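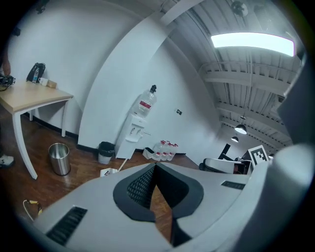 Lodemmont wants its tenants to believe in the water cooler again

The company that runs the Starkside office building has told its tenants that bottled water, delivered in large jugs and served from a dispenser on each floor, will become part of the rent from May. It calls the change a "hydration upgrade." Tenants who have read the new terms are calling it a price increase, and on the numbers available so far they have the better of the argument.

Under the plan, every leased office in Starkside will pay a flat 294 dollars a quarter for what Lodemmont describes as a shared refreshment service. For that, a tenant gets jugs of water brought up and swapped out when they run dry, a yearly cleaning of the dispenser, and a supply of paper cups. Tenants who already have a dispenser of their own may keep it. They will pay the same.

Many of them do have one already. Offices in the building tend to be plain rooms, with white walls, wood floors and whatever furniture the tenant carried in, and the water corner is often the closest thing to a kitchen. In one of them the dispenser stands against the wall beside a small black bin lined with a white bag, a big jug upside down on top, and four smaller bottles with red caps are lined up on the floor next to it. A white mug and a clear plastic bottle share the nearby table with a black bag and a little cardboard box. It doesn't look like an office crying out for an upgrade.

Toàn Lại, who runs the translation firm Lý from the third floor, has been buying his own water since he moved in. He says he added up a year of receipts after the notice came around and found that he pays a good deal less than Lodemmont is asking.

"I order when we need it," Lại said. "In summer we need a lot, in winter hardly any. Now I'm supposed to pay the same all year and be pleased about it."

His other complaint is about the tap. The building has one sink per floor, in the hallway, and several tenants say they would drink from it if anybody would tell them what condition the pipes are in. Lodemmont's notice says the tap water is "fully compliant" but doesn't say when it was last tested or by whom. Asked for the most recent results, the company said they would be shared "in due course." It gave the same answer a week later.

The notice makes three claims for the new service — that it will cut waste, save tenants time and bring people together. The first is the easiest to check, and the company hasn't made it easy. It says the program will keep 3,304 single-use bottles a year out of the trash. It doesn't say how it arrived at a figure that exact. A spokeswoman said it came from a "usage model" supplied by Plultemia, the delivery contractor. Plultemia is also the company that will be paid to bring the water, and it declined to share the model.

Nor is it clear that small bottles would go away. Nothing in the terms stops a tenant from buying them, and people who travel to meetings will want something they can put in a bag. The jugs have to be trucked in and the empties trucked back out. The notice is silent on that, and on the paper cups, which are hard to count as a reduction in anything.

As for saving time, tenants say the slow part of keeping a dispenser going is lifting a full jug and turning it over without soaking the floor. The contract covers this only during delivery visits, once every two weeks. If a jug runs out in between, the tenant changes it, same as now. Offices that drink more than their share can order extra jugs, at a price the notice leaves for "a separate schedule." That schedule had not been sent out when this story was written.

The bringing-together claim rests on the idea that workers from different firms will meet at the dispenser in the hallway. Lại was doubtful. "We meet at the elevator," he said. "It's slow enough."

There is a case for the plan, though Lodemmont hasn't made it very well. Some of the smaller tenants have no dispenser at all and would be glad of one. A single delivery round would likely mean fewer vans double-parked at the loading door in the morning, a sore point with the neighbors for years. And a regular cleaning is worth having. Dispensers that sit in a corner for a long time are easy to forget, and few tenants could say when theirs was last taken apart and scrubbed. Lại admitted he couldn't.

But those are arguments for offering the service, and the tenants' objection is to being made to buy it. A letter asking Lodemmont to make the charge optional has been passed around the building and has signatures from nearly 300 people who work there. The company said it had received the letter and "values the engagement." It did not say whether the plan might change.

Leases signed before the notice went out may be a bigger problem for the company than the letter. Several tenants say their agreements list every service charge by name, and that water isn't among them. Lodemmont says a general clause on "common amenities" covers it. Whether a jug of water inside somebody's private office counts as a common amenity is a question the company's spokeswoman said she would have to pass along to the legal department.

The first deliveries are set for early May, starting on the upper floors. Tenants have been asked to clear a space near a wall outlet and to have someone in the office by 9 a.m. Lại says he will be in by then, as he usually is, and that he has just placed another order with his old supplier.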